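Chapter 14
Work Surfaces and Their Care

Every task in a workroom begins and ends at the table. Before students learn to sort, fold, measure or pack, they must learn to judge the surface on which they will do so. This chapter deals with tabletops in shared rooms: their finishes, their upkeep and the light that falls on them.

A pale top with a fine, straight grain is a common choice for such rooms. Small parts and dark threads show up well against it. It also returns a good deal of light, and overhead lamps may leave soft bright patches across the middle - a point taken up in Section 2. 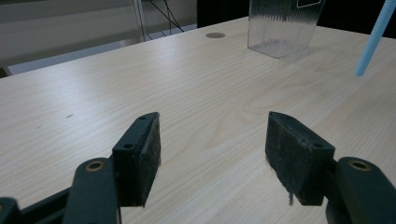 Reading time: 2 minutes

The term "finish" refers to the outermost layer of the top, whatever lies beneath it. Students should learn to name the finish before choosing a cleaner. Eluned Ifans, in her notes on the Serkdale workrooms, advises wiping along the grain with a soft cloth and clearing loose fibers first.

Section 1 covers common finishes. Section 2 turns to glare and the placing of lamps. Review tasks begin on page 46.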